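Workshop notebook, paint bench
November, entry starts 9:40

Carried over from the last entry: the blue is still behaving differently from the other colors. Same supplier, same base, same shelf. The working assumption was that the lid had not been seated properly and the paint had thickened. I opened a new bottle to rule that out.

Setup for today. White table, hanging sheet behind it, tray of dark blue. The Landeg blue goes into the clear tray with no medium added. Water is weighed in afterward so that the log has one number per batch instead of a guess at how many squirts. Batch A is straight from the bottle. Batch B has 90 g of paint and a small addition of water, exact value on the batch card.

The question for the week is simple enough: at what thinning does a brushed outline stop holding its edge on a slick white surface. Myfanwy Lougher wants an answer before she orders the next lot, and the choice is between the Landeg and the Dotari, which costs more and comes in larger tubs. 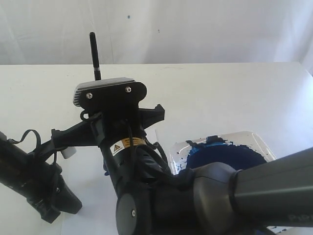

Ynyr Bowen read the setup note and wrote in the margin that the water should go in before the paint reaches the tray, in a lidded cup, with two minutes of stirring, otherwise the first few strokes come from whatever happened to be at the surface. He did it that way on the Rilville signs and had no streaking until the cup was nearly empty.

Fair point. Batch B was already poured so I left it as is. Batch C onward will be mixed in a cup. Added to the procedure as step 3, old step 3 becomes step 4.

10:25. Notes on brush loading. The round brush takes up more than the test needs. If it is dipped past the ferrule the excess sits there and comes down in the middle of the second stroke, so the start of a line is lean and the center is heavy. Dip to half the bristle length, one wipe on the tray rim, then paint. With two wipes the brush runs out before the end of a long side.

Loukia Kalogeropoulos suggested a flat brush. Tried it on scrap. Corners are better, but every change of direction needs the brush turned, and if it is not turned the line goes thin for the width of the brush. For closed shapes I prefer the round. Flat brush cleaned and returned to the drawer.

Shapes used: triangle, square, open zigzag. The triangle is the most useful of these. Each corner is a stop and a restart, the last side has to meet the first, and the eye picks up uneven width on a straight side faster than it does on a curve. I am dropping the zigzag from the next round.

Grading is by eye on three items: edge, coverage, pooling. Scores go on the card and not in this book. No half points.

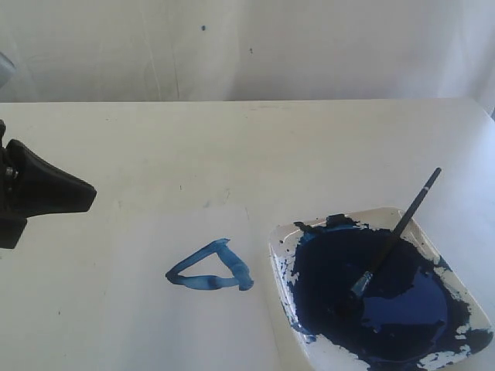 Pooling is worst where the brush rests. It is a matter of dwell, and the cure is to lift at the end of a side before deciding where the next one goes. Thin patches are a separate problem. They come from the table surface, which does not take up any water, so the paint is pushed along by the bristles and closes up behind them unevenly. On paper the same batch would probably look fine, and I do not want results from paper, as the Clilliveo panels are coated and behave much more like the table.

11:50. Drying. Left the scrap pieces flat, uncovered, window shut. Timer set for 105 minutes. Touch test at the corners first, then mid-side. Corners always lag. Elis Harries asked whether a fan would be acceptable. It would, but then every earlier card has to be marked "no fan" and I would sooner keep one condition for the whole set.

Consumables. Paper towel down to the last roll. Blue stock after today roughly 2000 ml across the opened and unopened bottles, ample for this series. Order no. 1681 is for the white, do not confuse it with the blue when the boxes come in. The labels are nearly the same. 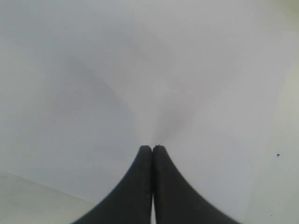

Cleaning is to be done before the paint skins over, and in a fixed order: brush, tray, table, then anything else near the work. Brush in cold water until it runs clear, reshape, lay flat. Tray emptied back into the cup if clean, otherwise wiped out with towel and the towel binned – none of it goes down the sink. 

Spatter. The backdrop sheet picks up specks if the brush is flicked on the way out of the tray. Lift straight up, pause, then move across. The sheet can be washed, but dried acrylic does not come out of it, so the sensible thing is to have a spare.

Open items:

Batch C, cup mixed, two minutes, per Ynyr.
Repeat B the same way and compare with the tray-mixed card.
Ask Myfanwy if the Dotari can be had in a small tub for one trial.
Second round brush, same size. The present one is starting to splay.
Check whether the old lid seals. If it does, the thickening theory is out and the difference is in the pigment load.

14:10. Corners still tacky, mid-sides dry to touch. Left another 20 minutes.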